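Category: Reading & Book Clubs / How-To

How to Read a Long Fantasy Series Without Losing the Thread
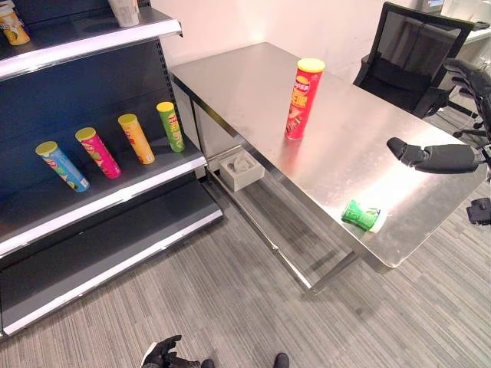
Rhodri Eynon wrote in to ask whether it's worth rereading the first books before a new one comes out. He had stopped partway through the Grakgate books and couldn't remember who held the castle at Flurnside.

You don't have to reread everything. The method below takes an evening or two.

1. Reread only the last two chapters of the previous book. Most authors put the open questions there.

2. Write a name list. Keep it to one index card and use it as your bookmark. Put down the name, the family and the last place you saw the person. For Grakgate, 11 names will get you through book four.

3. Copy the map. A rough pencil sketch is fine. In the hardcover the map is at the back, after the glossary, and flipping to it gets old in a book of 671 pages.

4. Stop at part breaks and write one line on what changed. If you can't, skim the last chapter again before going on.

5. Leave the prequel stories for later. They give away who Tomon's father is, and book three works better if you don't know.

Agathe Caron uses sticky tabs, a different color for each narrator. It works well with paperbacks - less so with library copies, where the glue can lift the print.

If you listen on audio, make the name list anyway and spell the names however they sound. Maillard and his brother are read in almost the same voice, so note which one is speaking at the start of each chapter.

Keep the card inside the cover when you finish. You'll want it for the next book.

Last updated: December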